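Tevavine Steamer Pot with Insert and Glass Lid

Stainless steel. Sold by Ikow Kitchen Supply

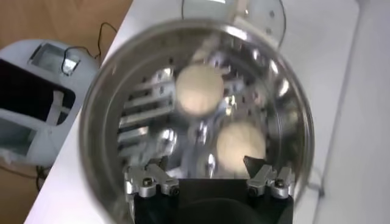
What you get

Pot, perforated insert, clear glass lid with metal rim. Paper sheet with the care notes, same as the ones further down this page. Buns not included, people do ask.

Good for

Steamed buns, dumplings, sweet potato, fish in a small dish, reheating yesterday's rice. Take the insert out and it's a plain pot. Soup, pasta, beans, whatever.

Two buns sit in there with room between them. Leave that room. They swell, and if they touch they stick together and tear when you pull them apart. Smaller ones you can fit more of, same rule.

How to use

Water in first, below the insert. Shouldn't come up through the holes. Bring to a boil, then turn it down to medium.

Square of parchment under each bun, or a thin wipe of oil on the metal. Don't cover all the holes or the steam has nowhere to go.

Lid on. 12 minutes for plain buns from room temperature, a bit more if they're filled. From frozen give them 20. Heat off, crack the lid, wait a couple minutes before you take it all the way off. Lift it away from you, the steam comes out fast.

Check the water if you're doing a second batch. A dry pot will discolor and we can't take those back.

Our bun dough

From Mwende Mbwambo in the shop, she makes these most weeks. 500 g flour, packet of instant yeast, two spoons sugar, pinch of salt, enough warm milk to bring it together. Knead till smooth, let it double, shape, let it rest agian while the water heats. Too wet is better than too dry.

Care

Hand wash keeps the shine longer. Dishwasher is fine for the pot and insert. Lid by hand please. No steel wool inside, it scratches and you will see every scratch. White spots are just from hard water, a splash of vinegar and warm water takes them off. Rainbow marks same thing.

Insert holes: soft brush, right after use, before the dough dries on.

Let the lid cool before it goes under the tap. Cold water on hot glass can crack it.

Spare parts

Lids and inserts sold seperately, ask for the Tevavine ones. The Cloltine lid looks close but sits loose. Knobs usually in stock.

Delivery and returns

Orders over 195 ship free. Pickup at the counter, ask for Felista Rashidi or Njoroge Ndung'u. Unused returns with the box, keep your receipt. Chipped lid on arrival, send a photo the same day and we swap it.

Next restock January.

Page updated 6/10/25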